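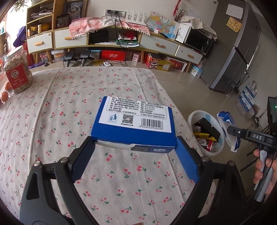 4.2 What stays on the table

The claim most often repeated in the tidying literature is that the dining table fills up because the household has nowhere else to put things. Wallner's storage-deficit account is the best known version, and it has the appeal of being easy to act on: add drawers, clear the table. We set out with some sympathy for this view and finished with very little. Of the 142 households that returned usable diaries, those that had bought a new low cabinet or sideboard during the study period reported tables no clearer than those that had not. In Figure 3, which opens this section, a long cabinet with four drawers runs along the wall, with open shelving at one end, and still the food and the packaging are on the table.

It might be objected that the drawers were full. They may well have been; we did not ask participants to open them, and a photograph of a closed drawer is evidence of nothing much. Grewal has argued from similar pictures that closed furniture "absorbs" clutter until some threshold is passed, after which it spills onto the nearest flat surface. We cannot see how the threshold is to be identified except by the spilling, and so the account explains every outcome equally well. The Kullico inventory protocol, which does require drawers to be opened, was tried with 19 of our households and abandoned after complaints.

A second difficulty concerns what counts as clutter. The coding scheme we inherited from the Skakside pilot treats any item on the table outside meal times as misplaced. Applied to Figure 3, it would record the big clear jar, the bag with the orange fruit in it and the blue carton as three faults of equal weight. This seems to us plainly wrong. A jar of snacks and a bag of fruit on a dining table are in about the most sensible place they could be, and several participants were irritated to learn that a fruit bag had lowered their score. One wrote in the margin of her diary that she would move the oranges when somebody stopped eating them. Under the revised scheme, food within reach of a seat was coded as "in use" whether or not anyone was sitting down.

Packaging is another matter. Printed cartons are the one class of object for which the diaries and the photographs agreed with any consistency. A torn flap, as on the narrow side of the carton in Figure 3, was taken by our coders as a sign that a box had been opened, though we would caution against reading more into it than that. Coders in the first round went further and inferred that torn boxes were empty and ready for the recycling. Lanz checked a subset of these judgements against the diaries and found them no better than guesswork. Torn boxes were sometimes empty, sometimes half full and sometimes being kept for returning the item. We dropped the inference and would urge others to do the same.

Nor were we persuaded that printed disposal advice has any bearing on the matter. The carton in the figure carries a label with a pictogram of a person dropping litter into a bin, and symbols of this sort have been credited with a modest nudging effect. Wyss makes the strongest case, but her participants were handed the packaging by an experimenter and watched while they disposed of it. In our diaries, 3326 entries in all, not one mentioned a symbol, a label or any instruction on a package as the reason for throwing something out. People may of course be influenced by things they don't write down. That possibility can't be excluded, but it is a thin basis for a recommendation to manufacturers.

The tablecloth deserves a brief comment, as it was raised by a reviewer. It has been suggested that a covered table is a "dressed" surface and so attracts less clutter than a bare one. The cloth in Figure 3, off-white with a pattern of red cherries, has long straight creases across it, and one could tell a story from those about a cloth recently unfolded and a table recently cleared. One could tell several others. Cloths stored folded may keep their creases for a good while, and vinyl ones are worse. We recorded the presence of a cloth throughout and found no difference worth reporting.

Open shelving was the only furniture variable that behaved as predicted, and even there we are wary. Upper compartments tended to collect paper. The shelving unit in Figure 3 has its pile of papers and small items up top, with a white bottle and a couple of yellow things below. Purves reads this arrangement as a household filing system in miniature — paper high, everything else low. We suspect a duller explanation, that paper gets put down at hand height by people who are standing up. Shelf heights were not measured in the present study, and the question is left to the Letisby follow-up, where they will be.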